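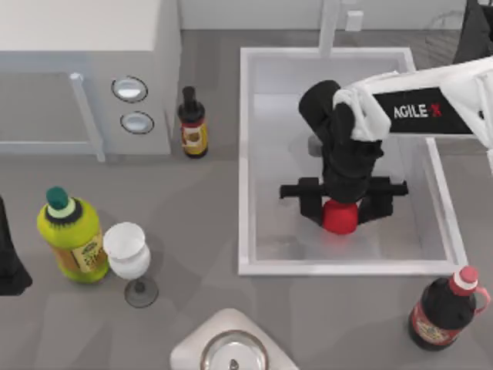 Big white sink, grey benchtop.

Right, a thread on choosing a kitchen when you have no taste and the person you live with has two people's worth. Mute me now.

We got the keys in July. The existing kitchen was brown. Brown doors, brown tiles, brown lino with a pattern of slightly different brown. I'd have lived with it until death. I was outvoted one to one.

First lesson: there are 34 whites. I know this from a fan deck at Denow, where a very patient woman laid them all on a table and asked which one I was drawn to. I was drawn to the car park.

The whites have names. One was called Quiet Linen and one was called Quieter Linen. I picked Quieter Linen on the grounds that it had been promoted.

Wrong. Quieter Linen has pink in it. Everyone can see the pink except me.

Second lesson: the sink. You may think a sink is a hole you put plates in. You will be asked about your "sink lifestyle". You will be asked if you are a one-bowl household or a one-and-a-half-bowl household, and your marriage will be asked to reflect on that.

What is the half bowl for? I have asked 4 showrooms. Answers so far: peas, "prep", a shrug, and "some people like it".

We are a one-bowl household. It was the closest thing we had to a unanimous decision until the taps.

Taps. The Falto range starts at the cost of a decent bicycle. For that it swivels. Our old one swivelled too, admittedly when you didn't want it to, and once clean off.

There's a pull-out spray model. I have used a pull-out spray at my brother-in-law's and hit the ceiling, the window and my brother-in-law. I was told it's a learning curve. I don't want a curve at the sink.

Grey benchtops now. Apparently grey is over. It was over last year as well, and the year before, and every showroom is still wall to wall with it. I've never seen anything be over so thoroughly and so everywhere.

The alternative is something with veining. Veining is extra. More dramatic veining is more extra. I stood in front of one slab that looked like a map of the Murray and heard the word "statement" used 7 times before I found the exit.

My mum had the same orange laminate for 40 years and the only statement it made was don't put the hot pan there.

Third lesson, drawers. Nobody under retirement age wants cupboards any more, they want drawers, very deep ones, with little pegs to stop the plates wandering off. I scoffed at the pegs. I now have firm opinions about pegs.

Soft-close is a con in that it's wonderful. You can't finish an argument with a soft-close drawer. You give it a good shove and it goes "shhh" at you.

OK, microwaves. This is where it got heated, and yes, I've been saving that since the Bhutto Street showroom.

Position one (hers): a microwave is an eyesore and belongs in a cupboard, behind a door, with the raffle prizes and the fondue set.

Position two (mine): it's the appliance I use most in this world and I'd like to be able to look it in the eye.

The designer from Isero offered position three, a built-in at knee height in the island. I'm a tall man. I don't want to genuflect to a bowl of soup.

There's also the matter of the top. Put a microwave on the bench and its top becomes a shelf: bread, bananas, school notes, the good scissors. She says that's an argument against. I say where else are the good scissors going to go? 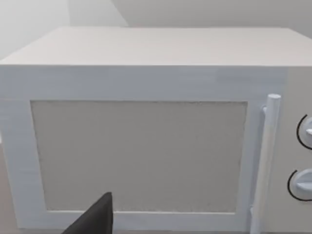 Wichai Kaewmanee: we hid ours in the pantry and now the pantry door is never shut, so you get the microwave AND the inside of the pantry. Also spend the money on power points. You'll want double whatever they've drawn.

Thank you Wichai, I've read this aloud at the dinner table and it went down extremely poorly.

He's right about the power points, though. The first plan had the only spare one behind the fridge. Presumably for charging the fridge.

Update on the whites. We're now between two that I've been assured are nothing alike. They've been stuck on the wall with tape since 22nd April. I swapped them over last night as an experiment and I'll let you know if anyone notices.

She noticed. Before the kettle boiled.

Current standings: one bowl, sensible tap, grey bench (over), drawers with pegs, microwave under negotiation.

Installer can start in six weeks, which I'm told is installer for ten. We'll be doing the dishes in the laundry tub till then, so if anyone has a view on laundry tub lifestyles, replies are open.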